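Back In The Pool After 13 Years

I joined the masters swim group at the Lurkley pool in May. Before that I had not swum a timed lap in 13 years. I swam in high school, mostly the 200 and 500 free, and I was a middle-of-the-pack kid who liked the bus rides more than the meets. Then I quit and did other things.

What got me back was my knee. I ran for most of my twenties and it finally complained enough that I had to stop. Poonam Grewal, who I used to run with, had already switched to swimming and told me to come along. She said the group was friendly and the water was cold. Both were correct.

There are 3 lanes for masters. Lane 1 is for people training for something. Lane 3 is for people coming back from an injury, or new, or tired. I started in lane 3 and I am still there, although last week I was asked to fill in at the back of lane 2 and survived it.

The coach is Lieselotte Weidemann. She writes the workout on a whiteboard and props it against the starting block, and if you complain about the workout she adds a 50. The first day was 1,200 yards and I had to stop twice. My arms were fine. It was my breathing that was gone. I used to breathe every third stroke without thinking about it, and on that first morning I was gulping air every stroke by the second length like somebody being rescued.

She had me do the same thing for the next two weeks: 35 minutes of easy swimming, no clock, breathing to both sides, no racing the person next to me. I found this very boring. I also found that by the end of it I could swim a 500 without stopping, so I have no complaint.

Some things that changed while I was gone. Everybody has a snorkel now. When I was in school I don't remember seeing a single one on deck, and now half the group puts one on for kick sets. Akash Uniyal lent me his spare and I swallowed a lot of pool before I got used to it. I still don't love it, but it did show me that I drop my left elbow. The watches are new to me too. Akash's watch tells him his stroke count, his pace and how badly he slept. I use the clock on the wall.

Flip turns came back right away. Starts did not. I went off the block once in June and my goggles ended up around my neck, so I push off from the wall for now.

I entered one meet, the Nondov open, which is small and mostly a social thing. I swam the 500 free and nothing else. My plan was to go out slow. I went out fast, of course, and paid for it from the 300 on. Katalin Sárközi was counting for me at the far end, shaking the orange card in the water for the last two lengths, and I was so far gone that I thought she was telling me I had been disqualified. My time was 7:41. My best from high school was 5:52. I had told myself I wouldn't look that up and then I looked it up in the parking lot.

Kanchan Semwal swam the same event, two heats later. She is 61 and she beat me by nine seconds. She has a very long, slow stroke and doesn't look like she is working at all. I asked her about it afterward and she said she just tries to hold on to the water longer. I have been thinking about that every morning and I still can't do it for more than a couple of lengths.
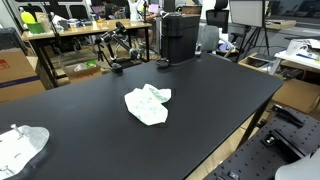 Green dots on white.

The training log is the other habit I picked back up. It's a plain notebook with the date, the yards and one line about how it felt. Most of the lines say "tired" or "ok." One says "good!!" and I can't remember what was good about it. So far the biggest single practice is 3,000 yards, and that one was over a holiday morning when the pool stayed open late and Lieselotte got carried away.

My shoulder has been a little sore on the right side, so I'm doing the band exercises before I get in. I should have been doing them from the start. I also need new goggles – the left lens fogs up no matter what I do to it, and I've tried baby shampoo, spit and the spray they sell at the front desk.

The next meet is in the fall. I want to go under 7:20 in the 500 and I might try the 200 as well, if Poonam does it too. She says she'll decide when the entry form comes out.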